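The planner had been stuck on the pencil since lunch. Nayeli Sandoval read the log again. Grasp candidates: 238. Rejected: 238.

"It's the angle," Duván said from the other desk. "It wants to come in square to the organizer."

"The organizer isn't what it's picking up."

"It doesn't know that."

She opened the collision file. Someone had padded every clear object by 50 millimeters, back in May, when the depth readings went straight through acrylic and Cusi kept driving into things. The pencil lay inside the padding. As far as Cusi could tell, it was buried in a wall.

She changed the 50 to a 3 and saved. Then she sat there with her hand on the key.

"You want me on the stop button?" Duván asked.

"Please."

He rolled his chair over. The planner thought for a while -- longer than she liked -- and printed a single line. Candidates accepted: 65.
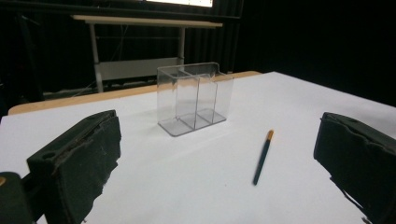
Cusi at the table, fingers open, the pencil beside the organizer.

"Which one will it take?" Duván asked.

"The first."

"Is the first one any good?"

Nayeli scrolled up to check the score, then scrolled back down.

"Keep your hand there," she said, and pressed the key.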